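Home | Issues | Sections | Authors | Search

4. Recipe transfer between plants

4.1 Background

Packaged biscuit makers seldom move a product to a second plant without changing it. Flour protein varies by mill, tunnel ovens differ in zone length, and the packing line sets a limit on thickness that the original baker never had to consider. The literature treats these changes as a quality control matter. We treat them as a question of company memory: which parts of a recipe are written down, and which are held by the people who run the line.

The case is Teria, a family-owned maker of butter biscuits and filled wafers. In August the firm moved its plain biscuit from the Lorari plant to the larger site at Flelaneo. The recipe sheet listed 7 ingredients and 3 process temperatures. It gave no mixing time. At Lorari the dough was judged by hand and the mixer was stopped when the operator was satisfied with it.

4.2 Method

We compared 40 production batches from Lorari with 50 from Flelaneo. Batches were matched by flour delivery where the mill certificates allowed it. Thickness, moisture and breakage at the packing line were taken from plant records. Line operators at both sites were interviewed during normal shifts, and the interview notes were coded separately by both authors. Disagreements in coding were settled by returning to the notes.

4.3 Results

Thickness at Flelaneo was within the written limits from the first week. Breakage was not. The records show higher breakage on the early shift, which the plant first put down to the cooling conveyor. Operators gave a different account. Dough left in the trough over the shift change was firmer, and at Lorari it had been the custom to return it to the mixer for a short second pass. The recipe sheet did not mention the second pass, and the manager who approved the transfer had not heard of it.

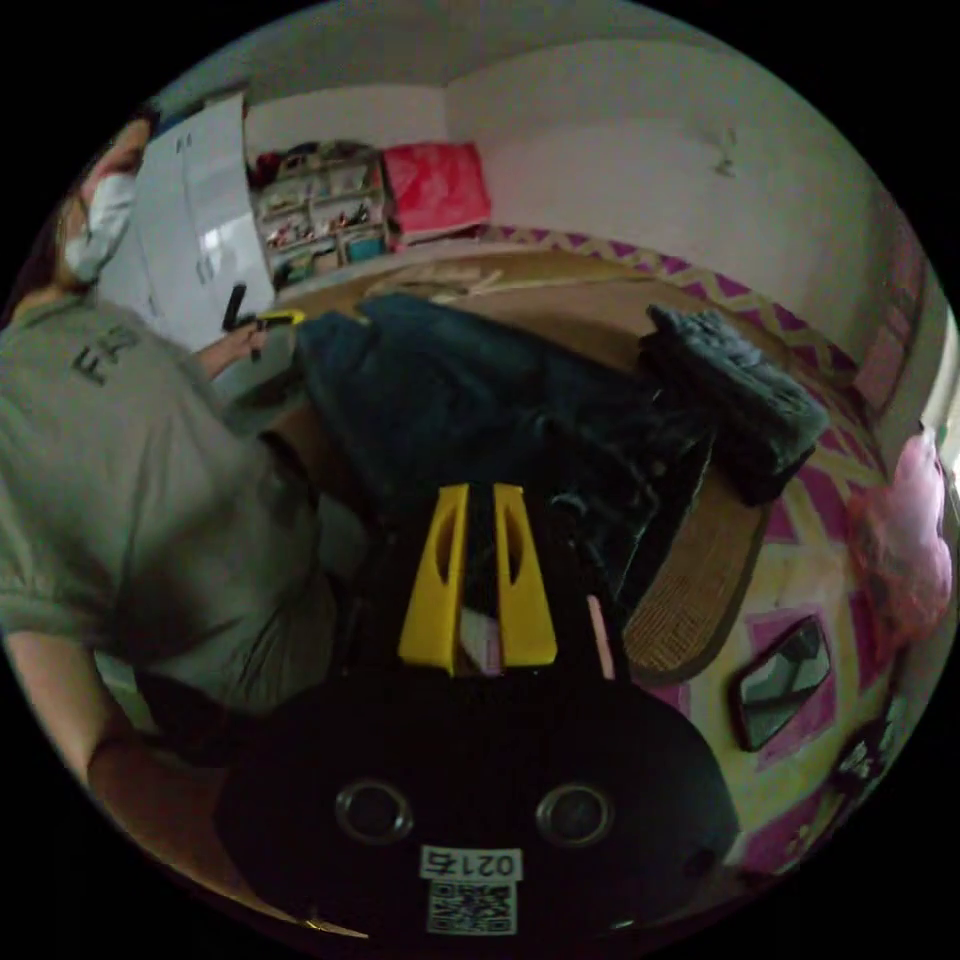
Figure 4. Hand work with a small black stick-like object.

Once the second pass was added to the sheet, breakage on the early shift fell to the level of the late shift. We make no claim about cause beyond this, as a new flour contract with Biswas began in the same period. The effect of the contract is taken up in Section 5.

Comments (2)

doughline: Was resting temperature recorded at both sites? It would matter more than trough time in my experience.

R_wafer: Same thing happened to us with a sandwich cream. Table 2 would be easier to read with the shifts split out.

Contact | Copyright | Back to top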